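So I've been knitting through my grandmother's sock patterns this summer, and I have finally, finally reached the heel. Thread, because I have feelings!

She never wrote down a stitch count. It just says "turn when it looks right" – thank you, Grandma.

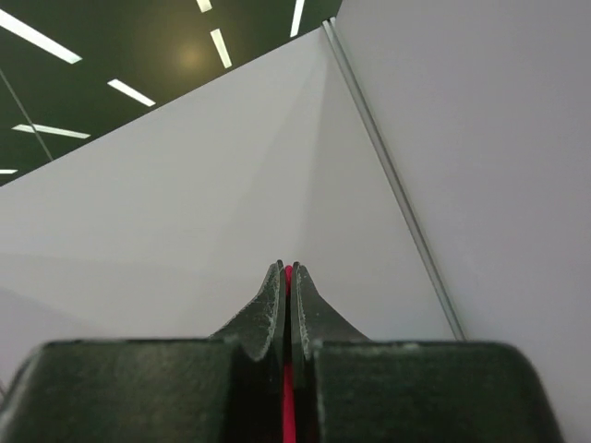 Heels scared me for years, I'll admit it. I'd knit a lovely long leg and then put the whole thing away until September. What helped was thinking about an inside corner, like the one where those two pale gray panels come together – a heel is just yarn going around one of those, a few short rows at a time.

Ursina Stöckli told me to use a smaller needle for the flap, and oh, she was right. Much snugger. 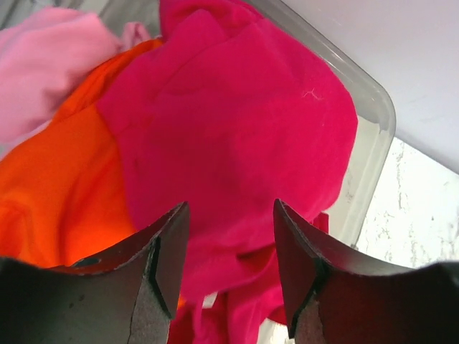

Bright fabric heaped in a clear plastic tub.

Next up is the toe, and I have nearly 300 yards of the green left, so the second sock is safe. If you have a favorite toe, please tell me all about it!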